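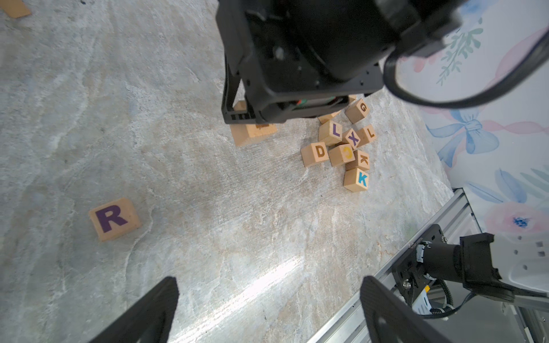

How long should a pharmacy keep its training sign-in sheets? We keep ours for three years, in one binder and one scanned folder, and I wouldn't go shorter.

October
Posted by Iolanda Queiroz

Search this blog Go

I took over staff training at the Gebreyes clinic pharmacy last spring. The sheets were in 9 different places then, including a drawer under the label printer. Dardo Bustos had the job before me and knew where each one was, but he had moved to the Lorker site and I was ringing him most afternoons.

The auditor asked for the cold chain session first. We had the slides and the quiz results but the sign-in sheet was missing its second page — 12 people, no signatures. I ended up getting written statements from all of them, which took longer than running the session again would have.

Now the sheet gets scanned before anyone leaves the room. Late arrivals sign on a separate line with the time. If someone misses the first half hour they go on the list for the next session.

I still haven't sorted out the casual staff. They work across two sites and each manager assumes the other one has trained them. Feven is drafting a shared list and I'll post it when it's finished.

Recent posts
Fridge logs over the long weekend
Switching to Skendetti for rosters
What I ask new technicians in week one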